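Workshop notebook, Bullow bench
4/10/25

I meant to write this up before lunch and then spent lunch arguing (pleasantly) about tray colors, so it is going in now while I still remember which drawer everything came out of. The subject is loose parts again. We have been living out of the big cardboard carton from the Bramancombe job for far too long, and every time somebody wants one small wired part they have to tip half the carton onto the bench and pick through it like a box of holiday lights.

So the carton is being retired. I sat down with a cup of tea and the parts list, all 1,445 lines of it, and marked the ones we really reach for. That came to 70, which felt like very good news! The rest can go up on the high shelf in the Groren boxes, labeled, and stay there until June when we do the proper stock check.

Harnesses first, as they give me the most grief. The blue-and-white twisted ones with the black heat-shrink sleeve are lovely things when they're lying on their own, but put a few in a bag together and the thin strands at the end find each other in no time. I've decided they go in a divided tray with nothing else in the same compartment.
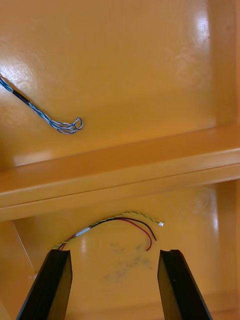 The other thing I like about a divided tray is that you can slide a finger up against the ridge and lift a wire from there, where on a flat bench you end up chasing it. Vusumuzi thinks the shiny plastic is a nuisance under the overhead lights, and he has a point, it does glare. He would like something matte. I looked in the Shezi catalog and the matte ones come in packs of 40, and I am not buying 40 trays for one bench, however nice they are. A square of gray felt might do it. I'll cut one and see whether he stops squinting.

After that we laid out the white table. I'd pictured a bin for every kind of part, but you run out of elbow room very quickly, and in the end it made more sense to group by what you'd want in your hand at the same moment. Wired components with their little white connectors go together, even though one of them has a brass-colored body with a threaded shaft and looks like it belongs to another family altogether. The round red boards get a bin to themselves. I don't want anything with a thread on it rubbing against those. 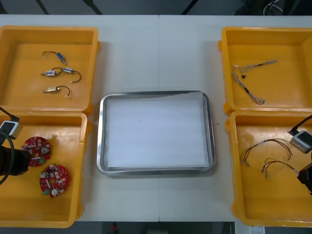

Table layout, yellow bins and steel tray. Photo: Zinhle Molefe

Keeping the steel tray in the middle was Zinhle's idea and I was doubtful, but she's right that you want one neutral spot you can reach from either side. I'd like us to agree that it is for things in use and gets cleared at the end of the day — I know what I'm like, and it will have my pencil and a tea spoon in it within a week.

Still to do:
Labels for the bins, on the short side so they can be read from the stool.
Felt for the orange tray.
Ask Vusumuzi where the other box of connectors went. The lid says 800 and I'd be surprised if there were half that.
Flatten the carton, but check under the flaps first. I found two good washers there last time.

If anyone would rather have the boards on the other side of the table, write it in here underneath and we'll move them. I'm right-handed and may well have arranged the whole thing to suit myself.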